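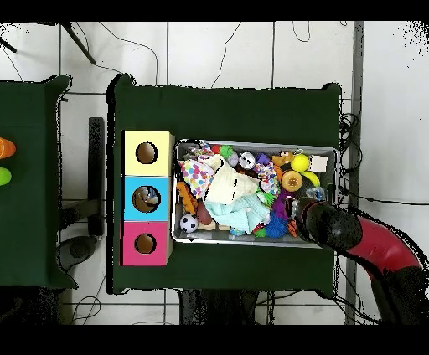 Cubes next to the soft toy bin, green cloth on.

Saturday, April 2, 2022

Velano castle, whitening + parts check. Carrying on from last page.

Box says 915 pieces. Still 151 short after the second sort, which is better than I feared given the bag it came in. Most of the missing ones are small stuff - studs, the one-wide plates, flag clips. The walls are nearly all there. Both drawbridge halves there, one hinge cracked at the pin.

Washed everything Thursday evening in the mesh bags, lukewarm, dish soap. Do NOT use the hot tap again, see the warped baseplate from winter. Stickered pieces kept out and wiped by hand. Two shields have lifted corners, left alone for now.

Whitening. Light gray walls in the peroxide tub on the windowsill, lid on, turned every hour or so. The white turret pieces in their own tub. Gray came up well, close to the inside color, tiny bit patchy on the long arches where they floated. Need something to hold them under. Tried a jar lid, it left a ring on one arch, faint but its there. Next time the glass plate from the old scale.

White turrets less good. Still cream on the south side (the side that faced the window on somebody's shelf for years I guess). Gave them another afternoon. Stopped when the surface started to look chalky on a test brick. Better yellow than chalky. Leave them, put them at the back of the tower.

Blue pieces: no peroxide. Had one blue slope in with the gray by accident and it came out with a pale bloom. Rubbed it with a drop of mineral oil, mostly gone. Check the tub before filling!!

Clutch test on the old walls. Pushed each one onto the new baseplate and tipped it upside down. Long bricks hold fine. The one-by-ones are bad, drop straight off, even the ones without visible cracks. Plastic has opened up a bit at the tube end. Can't fix. Swap for later ones inside the walls where it doesn't show, keep originals for the outside face - they're locked in by the course above anyway.

Minifigs. King, guards, the woman with the basket. King's torso has a hairline crack under the arm, usual place. Not gluing. Tried the thin solvent on a scrap torso and it fogged the print. If whoever ends up with this wants a perfect king they can buy another torso. Arms on the guards were loose, swapped left for left between two of them and both got tighter, no idea why. Plume on one helmet is the wrong red, came off the knight set from the same year. Noted on the inventory sheet.

Replacement parts. Presell has the hinges, sold only in pairs, fine. Flag clips they list as used/good, last time that meant chewed. Ordered 50 of the little gray plates from them anyway, cheap, and we burn through those on every castle. The wedge roof in old dark gray not listed anywhere. Bederard sometimes turns up with a tub of that era at the Arnaud market so will look there before paying online prices. Somebody please write down what we paid for the last wedge, it isn't in the book.

Instructions booklet. Staples rusted, took them out, center spread was loose. Pages flattened under the big atlas. A kid has colored in the dragon on the back cover, green crayon. Keeping it. Step for the gatehouse is missing a corner, but you can work it out from the box art - the arch goes in before the lamp, found that out the wrong way and had to take the whole floor up.

Box: crushed on one long side, flap torn. Pushed out from the inside with a damp cloth and a board, weighted overnight. Came back maybe half way. Tape stain on the front lifted a bit with lighter fluid, stopped as soon as the ink moved. Good enough for a shelf copy. Don't describe it as anything above fair when it goes on the list.

Build notes so far. Rear wall up, both small towers up, gatehouse up (again). Stuck at the big tower for want of the wedge. Used a newer gray one as a stand-in, the color is way off under the lamp, bluish, less so in daylight. The drawbridge string is a replacement, black cotton, slightly too thick for the winch and it bunches. Try the waxed thread from the ship build.

The other Velano set, the harbor one, not opened yet. Same seller, same smell. Assume same smoke. Wash it twice from the start, and sort by color before washing and not after, sorting wet bricks was a misery and half of them were still dripping into the trays Friday.

Trays: labels are falling off again. The paper tape doesnt like the damp. Switch to paint marker on the lid.

To do
- hinges and plates, check the order went through
- wedge roof, Arnaud market
- waxed thread on the winch
- photograph king's torso crack for the list
- top up peroxide, the bottle by the sink is old and barely fizzed on the test brick, tip it out
- gloves, we're down to the large ones
- decide if the castle goes on the August display or gets sold before. I say display. The gray looks really nice now and there's room beside the lighthouse if the train loop comes in a bit

Tubs rinsed, lids off to dry, sill wiped. Left the test brick on the sill with a strip of foil round half of it, want to see how fast it yellows back. Check it when the harbor set is washed.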